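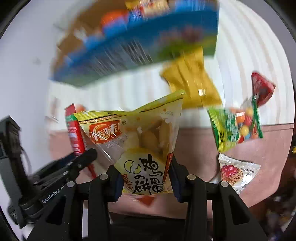
Cyrill Eder said the pads were wrong and had been wrong since November. He said it from the doorway with his coat still on. The soft ones let film slide, he said, and the hard ones popped the seals, and he didn't see why we were still comparing the two when we could be ordering a third.

I told him we were comparing them because Plerinton wanted a comparison.

"Plerinton wants a machine that puts snacks in a box," he said.

He hung up the coat and sat down across from me. I had the soft pads on my right hand gripper and the hard pads on my left. The job was to pick up a packet, lift it to chest height, hold it for a count of three, and put it in the carton. If it stayed in the pads, I pressed the pedal once. If it slipped or swung, I pressed it twice. The recorder took care of the rest. We had 1,563 picks on the soft pads and needed the same on the hard ones before I could send anything.

"What's the soft pad at now?" he asked.

"Thirty-nine drops."

"On what?"

"Pillow bags, nearly all. The air moves to one end and the whole bag rolls out."

He picked up a bag of crackers and squeezed it and watched the air go up to the seal. Then he put it back where it had been, which I appreciated, as I had the items laid out in a certain order.

Flundska paid for the room, the recorder and my time. They had bought a Vurano arm the year before and it stood in the corner with its cover on. The arm was good. The hand that came with it was made for metal parts and closed like a stapler. Someone higher up had decided that the hand could be replaced once we knew what to replace it with, and that the way to know was to have a person do the work by hand with different pads until the numbers separated. I was the person. Cyrill had been the person before me, for eleven weeks, and he had asked to be moved to controllers.

He was supposed to be on controllers that afternoon. The Leka controller had arrived in the morning and it was sitting on his bench in its foam. The old one had a delay in it that you could feel. You told the fingers to close, and they thought it over, and they closed. With something stiff it didn't matter. With a bag of chips it meant the bag had already started to move.

"You could test the Leka," I said.

"I could."

He watched me do a few. I took a triangular packet, the kind with corners that stick out whichever way you set it down, and pinched it low with the soft pads. It stood up between the tips and didn't turn. One press. I put it in the carton.

"Low," he said.

"What?"

"You take them low. I always took them by the middle."

I hadn't thought about where I took them. The instruction sheet said to grasp the item securely, and I had grasped it securely, and over a few hundred packets my hand had gone to the bottom third and stayed there. The product sits at the bottom. If you have hold of the product, you have hold of the bag.

"Do you have your files?" I asked.

"Somewhere."

It took him a while to find them. He had 3,383 picks from his time in the chair, more than I had realized, and he had used the same soft pads for all of them. His drop rate was nearly three times mine. He looked at the figure and then went and got a cup of water and came back and looked at it again.

"So it isn't the pads," he said.

"It's partly the pads."

"They're the same pads."

"Mine are newer."

He thought that was kind of me and said so. Then he asked for the soft gripper, and I took it off and gave it to him, and he sat in my chair and did twenty triangular packets by the middle. He dropped two. He did twenty by the bottom third and dropped none. Then he tried the pillow bags, low, laid on their sides, and they rolled out on him the way they had rolled out on me.

"All right," he said. "It's partly the pads."

We ate some crackers from a bag whose seal the hard pads had opened. It was past four and the light on that side of the building goes early. I wrote down what we had: pad, bag, height of grasp. The first two had columns in the report form. The third one didn't, and the form was locked.

"Put it in the notes," he said.

"They don't read the notes."

"Then call them."

I called Plerinton. I explained that we had two operators with the same pads and very different results, and that the difference seemed to be where on the bag they put their fingers. The woman on the line asked which pad was better. I said soft for the triangular packets, and neither for the pillow bags, and that any hand they bought would have the same trouble if the arm went for the middle. She asked whether I could give her one pad for both. I said no. She asked when I could. I said I would finish the hard pads first and she said that would be fine.

Cyrill had gone over to his bench while I was talking. He had the Leka out of its foam and was reading the label on the power supply. He plugged it in, wired it to the spare fingers we kept clamped to the bench, and held a pillow bag between them with his other hand. He pressed the key. The fingers closed before he had let go, and he pulled his hand back and laughed.

"That's fast," he said.

"Did it hold?"

He moved the clamp down until the fingers were near the bottom seal, and set the bag up again, and pressed the key. I put the hard pads back on and picked up the next packet. It was a small one. I took it by the bottom, and then I put it down and took it by the middle, and pressed the pedal twice.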